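Taking my mum to the touring dance show – any tips on seats?

Isamu Maruyama
Has anyone seen the Lovari company on this tour? Mum loves costume and live music but can't manage lots of stairs. The Vultcombe hall holds 2,713 and I'm lost looking at the seating plan.

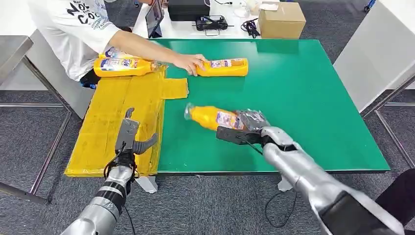 Vultcombe, October

Ryota Tanabe
I went on Tuesday and loved it! Go for the side stalls, row F or so – no stairs at all from the east door, and you get the drummers right in front of you. The second half is the better one (the fan dance, oh my). Ring the box office for aisle seats as the website wouldn't let me pick them. 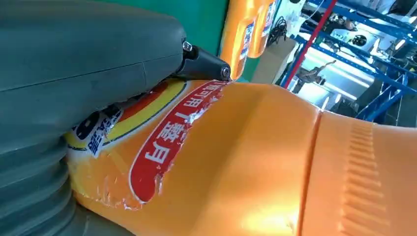
Orange bottle on its side

Oda
Saw them in Plolemholm, a much smaller place with 862 seats, so can't help with rows. Bit long for me. Programmes had run out by 7 so get there early if she wants one. Is the lift working again at Vultcombe? It wasn't in the spring.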